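Section 4. Working at the two-arm table: rules before, during and after a run

Applies to every table with two arms on the black frame. Read it once all the way through, then keep it at the station. Questions to Kaede Amano (safety) or Wiremu Gilchrist (hardware). If this section and the Arkton arm manual disagree, stop and ask. Don't pick one.

4.1 Before power

1. Walk around the whole frame. All four sides, not just the one you came in on.
2. Cables. Arm cables need slack at the elbow but must not hang below the tabletop on the inside. Floor cables off the walking path. Extension cords fully plugged, connector not under tension.
3. Clamps on the top rail: push each one by hand. If it moves, tighten it. Do not run with a loose clamp, even "just for a test".
4. Clear the floor within reach of the base units. Boxes, spray cans, spare bars go on the rack.
5. Find the stop button. Put your hand on it. Then tell your partner where it is, out loud.

Note: one person on the stop, one person on the controls. Never the same person. Never zero.

4.2 Power and homing

1. Power the left arm, wait for green. Then the right arm, wait for green. Never both at once, the supply trips.
2. Grippers open, arms parked clear of each other.
3. Home at speed setting 28. Nothing higher for homing, no matter who is in a hurry.
4. Watch the elbows, not the screen.
5. Write the station number and start time in the log.

CAUTION: Arms can start moving on reconnect. Hands off the table any time a controller is restarting.

4.3 Handovers between arms

Most of our contact faults come from handovers. Go slow.

1. Speed setting 50 or less whenever both grippers are over the table center.
2. Receiving gripper stops first. Giving gripper comes to it. Not both moving.
3. Giving side lets go only after the reciever reports a grip.
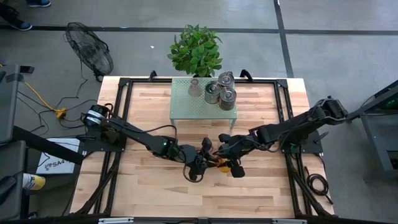 4. If the object drops, stop. Do not reach in to catch it. Let it fall, let it roll.
5. After a stop, back the arms off one at a time, giving side first.
6. Fault code 357 = grip lost in transfer. Log it every time, even if you recovered and carried on. Daichi Sugiyama reads the log every morning and he can't fix what isn't in it.

4.4 Objects on the table

1. Light objects first. Glass only after one clean pass with metal or plastic.
2. Leave finger room on both sides of anything to be picked. Check with the gripper open, at low speed.
3. Tags, string, loose labels: tuck away from the fingers or take them off. Or log them as part of the task.
4. Raised shelves: all legs flat on the wood. Press a corner. If it rocks, move it.
5. Nothing on the frame rail except fixed hardware. No cups, no phones, no tools.
6. Wrist camera view must show both fingertips before you start. If it doesnt, adjust the mount, then re-home.
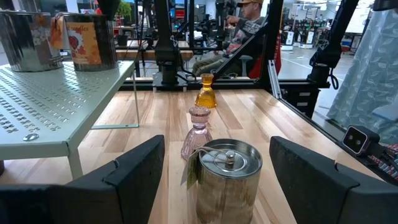
4.5 Glass and anything breakable

1. Grip force on the low preset. Check it after every restart, it goes back to default.
2. Straight-down or level approach only. No sweeping in from the side.
3. Fingers fully open until they are past the widest part of the object.
4. Second arm parked at the far end, and it stays there until the glass is down again.
5. Safety glasses on for everyone at the table, visitors too.

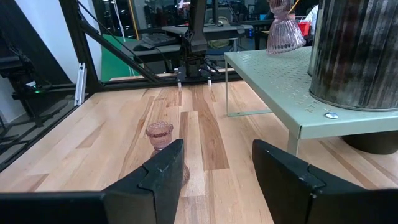
Fig. 4-3. Wrist view, candle holder between open fingers.

CAUTION: Broken glass = power off both arms, then clean up. Brush and pan, never bare hands. Check the finger notches for chips before the next run. Small pieces get in there and will mark the next object.

4.6 People near the frame

1. Operators at other stations count as people near the frame. Call "moving" before first motion.
2. Closed shoes. Sleeves tight or rolled. Lanyards off.
3. No leaning on the rails, powered or not.
4. Visitors stay with a trained operator. Nanami Ueda keeps the list of who is trained. Not on the list, not trained.

4.7 Shutting down

1. Open both grippers, objects down first.
2. Park left, park right.
3. Power off in the reverse of 4.2. Right arm, then left.
4. Wipe the fingers with a dry cloth. Look for new cuts along the edges. Scuffs are fine, cracks are not.
5. Faults and near misses on form 119. Fill it in before you leave, hand it to Junpei Oshima or put it in his tray.

Note: the old Gulley checklist is withdrawn as of December. If there's still a copy taped up at your station, take it down.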